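件名: Re: 小物部品の箱分けについて(ハーネスと基板)
差出人: Dagný Toft
日付: 2023年10月2日
宛先: 工作室メーリングリスト

Toftです。返信が遅くなりました。箱分けの件、いただいた質問に順番に答えます。

> 棚の部品箱を見直しています。今はSivavumの案件で残ったものと
> Cevsteadから届いたものが同じ引き出しに入っていて、ハーネスを
> 一本取ろうとすると全部ついてきます。
> 1. ハーネスは束のまま置くのか、一本ずつにするのか。
> 2. ソレノイドと基板は同じ箱でよいのか。
> 3. 箱は今のオレンジ色のものを続けて使うのか。

1について。一本ずつにしてください。束のままだと端子が隣の線の輪に入り込み、引いたときにコネクタの根元に力がかかります。先月もこれで圧着をやり直しました。直径が手のひらくらいになるようにゆるく巻いて、箱の底に平らに置けば十分です。結束バンドは使わないでください。切るときに被覆を傷つけた人が過去にいます。どうしても留めたい場合は面ファスナーの細いものが道具棚の2段目にあります。

白いラベルは剥がさないでください。文字がかすれて読めないものは、上から貼り重ねずに、隣に新しいラベルを巻いてください。古い番号が一部でも読めれば、台帳から型番をたどれることがあります。

先端が裸のままの線は、端子付きのハーネスと分けてほしいです。今は一緒に入っていますが、電源につなぐ前に確認する手間が増えます。芯線が広がっているものは軽くよって、熱収縮チューブを短く切ってかぶせておいてください。チューブはEyvindssonの袋に残りがあります。

2について。別の箱にします。ソレノイドは金属の枠に角があり、基板の上に落ちると表面の小さい部品が欠けます。基板の箱にはほかのものを入れないでください。基板どうしも重ねないのが理想ですが、箱の広さを考えると全部は無理なので、重なるときは間に紙を一枚はさむことにします。静電気対策の袋は注文済みで、50枚入りが11月に届く予定です。届いたら入れ替えます。

ソレノイドのリード線はよく絡みます。本体を持ってほどき、線だけを引っ張らないでください。ほどいた線は本体に巻きつけず、横に添えて置くだけでかまいません。コイルの色が違うものは定格も違う可能性があるので、色で判断せず、使う前に抵抗値を測って台帳に書いてください。台帳のソレノイドの欄は今9行しか埋まっていません。

3について。続けて使います。蓋付きのものはハーネス用、蓋なしの浅いものは作業台での仕分け用にします。Tellaserの引き出しに合う透明の箱も検討しましたが、深すぎて小さい部品が取りにくいのでやめました。浅い箱は棚にあと5個あります。

仕分けのときは、ステンレスのトレーに白い紙を敷いて作業台の中央に置くとやりやすいです。ねじや端子が落ちても見つかりますし、紙を持ち上げればそのまま箱に戻せます。紙は汚れたら替えてください。

添付2点です。1点目がハーネスの箱、2点目が作業台の上です。
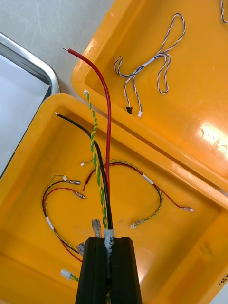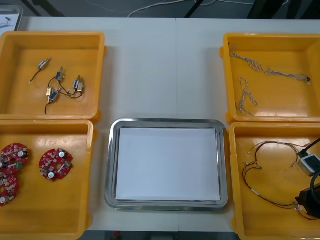 この投稿は5分で読めます

追記をいくつか。

2点目の左上の箱がソレノイド、その下が赤い丸い基板です。線はまだ絡んだままなので、手の空いた人がほどいてください。基板も一部重なっています。紙をはさむのをお願いします。

1点目の箱の底にあるハーネスには、平型の端子と小さい白いコネクタが付いています。線は赤と、緑と黄色のより線です。台帳では「赤+緑黄」と書いてください。「3色」と書くと、黒が入った別のものと区別がつかなくなります。

箱の外側に貼る名札は私が作ります。表記は「ハーネス(端子付き)」「裸線あり」「ソレノイド」「基板」にするつもりです。ほかに必要な区分があれば、このスレッドに返信してください。個別にメールをもらうと後で探せなくなるので、できればリスト宛てでお願いします。

古い引き出しの中身はまだ捨てないでください。Sivavumの分は返却が必要なものが混ざっているかもしれず、先方に一覧を送って確認中です。返事が来たらまた書きます。

Toft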